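Last edited Thursday, August 18, 2022, by Nuala Keogh

# Doorway rules for two-arm mobile robots in simulation

These are the rules we use at Plovberg for any task where the robot goes through a door. They apply to simulated runs and carry over to the hardware with lower speed limits. Read them before you queue your first job.

## Before you start

1. Load the house and open it in the viewer. Check that every door on the route has a collision mesh. Some of the older houses have doors you can see but drive straight through, and runs from those get thrown out.
2. Measure the narrowest opening on the route with the doors at their real angle. A door that stops short of fully open takes more room than people expect.
3. Tuck both arms and note the width of the robot. You want at least 8 centimeters of clearance on each side. With less than that, pick another route.

## Going through

4. Stop before the threshold and square up the base. Don't correct the heading while you are between the door panels.
5. Drop to doorway speed, and keep it until the rear of the base has cleared the frame.
6. Keep the grippers in front of the body, inside the line of the shoulders. Elbows count too. Sinan Gökçe's contact log from the Drokeno houses has 29 door strikes in it, and most were elbows.
7. Look along the floor past the opening. Small things are easy to miss from the robot's viewpoint, like the dark ball out in the hallway between these two doors. If anything is on the path, stop and replan.
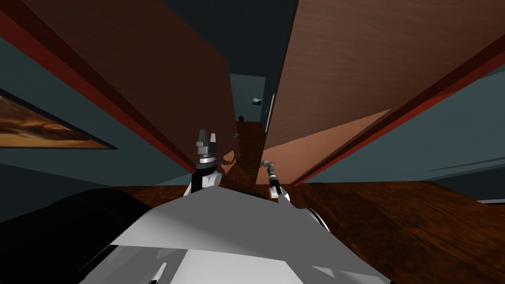 8. Once through, wait for the base to settle before you move either arm.

## What to log

Save the contact list with every run, including the runs that failed. A touch on a door or frame is a contact even if the door didn't move. Don't filter out light ones. Li-hua Lau reviews the lists and will ask for the raw file.

A route is approved after 1,000 passes with at least 97 percent free of contact. If you change the arm pose or the base speed, the count goes back to zero.

Send questions about the clearance figure to Yoon-hee Sung.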